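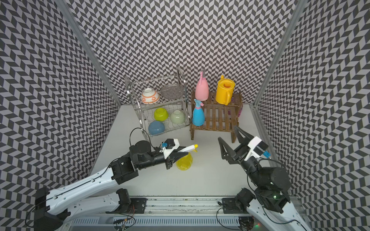 Two-tier wire rack with bowls set on their sides.

Dish racks: drainage, scale and rust

Load the lower tier first. Bowls go on their sides, all facing the same way, with a gap between rims. A bowl placed flat on its base holds water in the well, and one placed fully upside down traps damp air. Plates take the upright slots, heaviest nearest the feet.

Keep knives out of the rack. Dry them by hand.

Scale
Hard water leaves a white film where the wires cross. Mix 300 ml of white vinegar with the same amount of warm water, wipe it on, leave it 34 minutes, scrub with an old toothbrush and rinse well. Do not use bleach on stainless steel. Chlorine pits the surface, and pitted wire rusts.
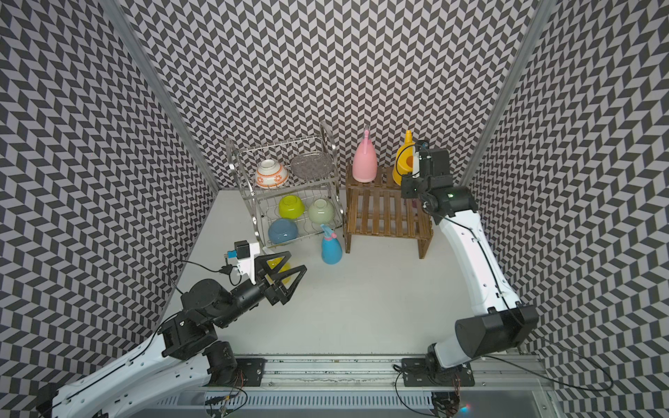
For plastic bowls that stay greasy after washing, use hotter water and a second rinse before racking. Plastic sheds water slowly compared with ceramic, so allow nearly twice the drying time or finish with a towel.

Rust
Brown spots usually start at the welds. Rub along the wire with a paste of baking soda and water. Steel wool leaves particles that rust in turn. If the spots come back in the same place after 2 cleanings, the finish has failed and the rack should be replaced.

Drip tray
Empty daily. Tilt the tray slightly toward the sink with a folded cloth under the far side. Wash it weekly with dish soap.

Next: Cutting boards, oiling and storage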